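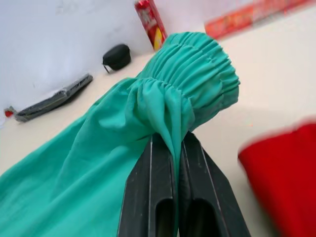 Florbridge Sewing and Mending Board > Alterations > Elastic

Elastic in gathered cuffs: replace it or leave it?
241 views

hemline_kt
I have a teal top with wide, loose sleeves that gather into a ruffled cuff. The elastic in the left cuff has gone soft and slides down over my hand when I wash dishes. The right one is still fine. The cuff isn't a plain casing with one band in it. It's a lot of narrow pleats close together, and then a seam where it meets the sleeve. Is there a way to get new elastic in there without taking the whole cuff apart?

bobbin_rack
Turn it inside out and look at the stitching. If you see several rows of fine stretchy thread, it's shirred, and there is nothing to pull out and replace. If there is a channel, open about an inch of it near the underarm seam and thread new elastic through with a safety pin.

hemline_kt
Rows of thread. I count 2 that have snapped.

bobbin_rack
Then it's shirring. Wind elastic thread on the bobbin by hand, regular thread on top, long stitch, and sew right over the old rows. Pull the cloth flat as you go. Steam it afterward and it will draw up.

oldsinger66
I would not do that on a finished sleeve. You have to get a narrow tube under the foot and you will catch the other side. Open the sleeve seam for four inches first, shirr it flat, close it again.

bobbin_rack
A free arm machine handles it fine. I did a kid's blouse that way in March and opened nothing.

oldsinger66
A kid's blouse in what fabric? If hers is slippery, the pleats will creep and she'll end up with a lump on one side.

hemline_kt
It's pretty soft and creases easily. I don't know what it is, the label was cut out before I got it. My machine is a Pruvex and it does have a free arm, but the arm is wide.

quiltbarn
Third option: sew a strip of quarter inch elastic by hand to the inside, just above the seam. Cut it to your wrist minus half an inch. Zigzag or herringbone stitch. You can't see it from the outside and you can take it off if you hate it.

oldsinger66
That works, but then the ruffle flares out past the elastic. Some people like it.

bobbin_rack
She'd need to do both cuffs or they won't match.

hemline_kt
I was going to do both anyway. I'll try the strip first. Does the brand matter? The store near me only has Clasum.

quiltbarn
Clasum is OK. Wash it once before you cut it. I buy Rissanen braided by the roll, but you don't need a roll for two cuffs.

hemline_kt
Thanks. I get paid Monday, so I'll pick some up then and post how it goes.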